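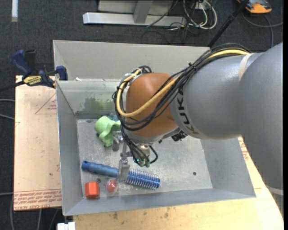 Viele schwarze Kabel und ein gelbes

Was steckt in einem Kabel?

Kabel gibt es in fast jedem Zimmer. Sie führen zur Lampe, zum Kühlschrank und zum Fernseher. Viele liegen auch in der Wand oder unter der Straße, und man bekommt sie nie zu sehen. Von außen sehen die meisten ziemlich langweilig aus. Innen ist mehr los.

Der Leiter

In der Mitte eines Stromkabels liegt Metall, meistens Kupfer. Kupfer ist rötlich und glänzt, wenn es frisch ist. Durch Kupfer kann Strom sehr gut fließen. Deshalb sagt man: Kupfer ist ein guter Leiter. Silber leitet noch ein bisschen besser, ist aber viel zu teuer. Für die großen Leitungen über den Feldern nimmt man oft Aluminium. Es leitet schlechter als Kupfer, wiegt aber viel weniger.

Was fließt da eigentlich? Metall besteht wie alles andere aus winzigen Teilchen, den Atomen. Zu jedem Atom gehören noch kleinere Teilchen, die Elektronen. In einem Metall können sich einige Elektronen frei bewegen. Schließt man den Draht an eine Batterie und eine Lampe an, wandern sie alle in dieselbe Richtung. Das nennt man elektrischen Strom.

Einzelne Elektronen kommen dabei nur langsam voran, langsamer als eine Schnecke. Trotzdem geht das Licht sofort an. Der Draht ist nämlich schon überall voller Elektronen, und sie setzen sich fast gleichzeitig in Bewegung. Bei einer Fahrradkette ist es ähnlich: Wenn du vorne trittst, bewegt sich auch das hintere Ende.

Die Hülle

Um das Metall herum liegt eine Schicht aus Kunststoff oder Gummi. Diese Stoffe leiten den Strom fast gar nicht. Man nennt sie Isolatoren. Die Hülle sorgt dafür, dass der Strom im Draht bleibt und nicht durch deine Hand fließt. Früher hat man Drähte auch mit Stoff umwickelt. In alten Häusern findet man solche Leitungen noch.

Warum Kabel bunt sind

Schneidet ein Elektriker ein Stromkabel auf, findet er darin mehrere dünnere Leitungen. Sie heißen Adern. In einem neuen deutschen Lampenkabel sind es oft 3, und jede hat ihre Farbe. Braun bringt den Strom zum Gerät, Blau führt ihn zurück. Die grün-gelbe Ader ist der Schutzleiter. Sie hilft, Menschen zu schützen, wenn am Gerät etwas kaputt ist.

Die Farbe der äußeren Hülle ist etwas anderes. Ob ein Kabel außen schwarz, weiß oder gelb ist, verrät allein noch nicht, wofür es da ist.

Dick oder dünn?

Durch einen dicken Draht passt mehr Strom als durch einen dünnen. Ist der Draht zu dünn, wird er warm und kann sogar einen Brand auslösen. Ein Elektroherd braucht darum dickere Leitungen als eine Nachttischlampe. Er wird oft mit 400 Volt angeschlossen.

Das musst du wissen

Zieh immer am Stecker und nie am Kabel. Ist die Hülle eingerissen, fass das Kabel nicht an und hol einen Erwachsenen. In die Steckdose gehört nur ein Stecker. Für Versuche nimmst du eine kleine Batterie.

Wörter zum Nachschlagen
Ader: einzelne Leitung in einem Kabel
Isolator: Stoff, der Strom kaum leitet
Leiter: Stoff, durch den Strom gut fließt

Text: Maham Bhutto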